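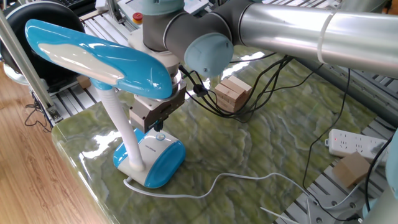

How many demonstrations does a short contact task need when an operator teaches it by remote control? In our trials, 104 were enough for a usable policy on a single lamp, and gains continued up to 500.

4.2 Collecting the button task

Figure 3. The button task: the gripper over the round white control on the base of a blue and white desk lamp.

Pressing a button sounds trivial, and we were delighted to find how much it taught us! The fingertip has to come down over a small target while the curved shade and flexible neck leave the wrist very little room (Figure 3). Shiela Ocampo and Bienvenido Panganiban shared the teleoperation, using the Olby hand controller, and each developed a recognizable style. Ocampo came down in one smooth motion; Panganiban liked to hover, correct and then press. We kept both styles in the training set, and the mixed policy recovered from a poor approach far more gracefully than either operator's data alone would allow.

We recorded 598 demonstrations in July and set 98 aside for testing. Hand guidance was also tried, but holding the wrist steady by hand made the last few millimetres jerky, so those runs are reported separately in Section 4.4.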